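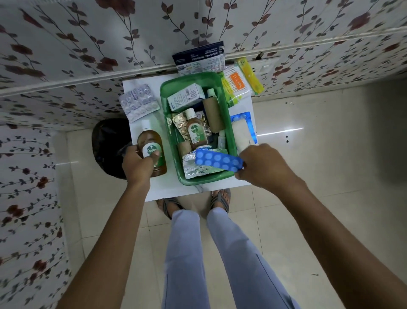
Medicine tray, halfway through. Big Dettol in one hand, blue strip in the other.

Right, January job number one — the first-aid tray. I've been putting this off since before Christmas and then I got a paper cut and couldn't find a single plaster, so here we are!

Set up on the little white table because the kitchen is full of Nives's marmalade jars (hello Nives D'Amico, please come and get them).

First rule of my house: everything medical lives in ONE tray. It used to live in the bathroom, my handbag, the glovebox and a biscuit tin. Never again.

Tablets are the worst bit. Strips lose their boxes and then you're squinting at foil trying to find a date. Anything I can't read goes in a bag for the chemist to get rid of — please don't put them down the loo.

Do we need two sizes of Dettol? Amber Dekker says no. I say the little one is for the tray and the big one is for topping up the little one, and I will not be taking questions.

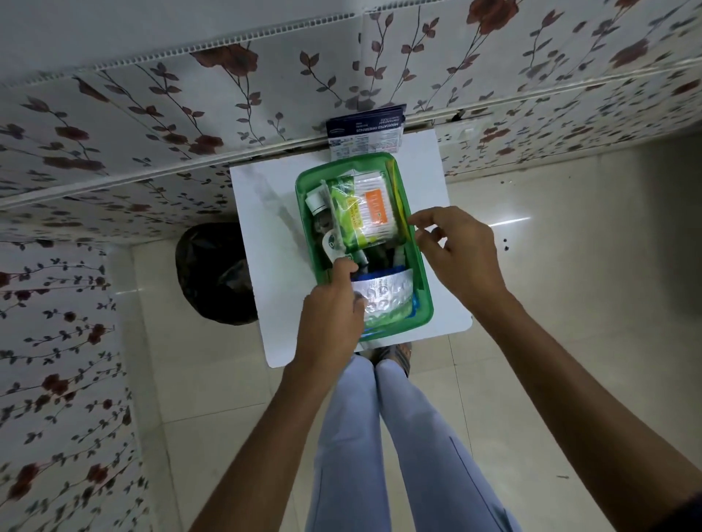 Both hands in, cotton buds up at the top end.

The box of medicated dressings stays outside, leaning on the wall. I've tried it flat, I've tried it on its end, it takes up half the tray and everything else has to climb over it. So it gets its own spot.

Someone asked where the tray's from — Lullen, the shop by the bus station, ages ago. They did a pink one as well and I still think about it.

Still to buy: plasters (obviously), tweezers, a thermometer that doesn't take four goes. Any recommendations? My old one gave me three different answers in a row.

Also going to write a list of what's in there and tape it inside the cupboard door. Amber's idea, she did hers last year and it's very smug and very useful.

Tea now. Drawer of mystery chargers next, probably after dinner — if I don't post again, assume it won.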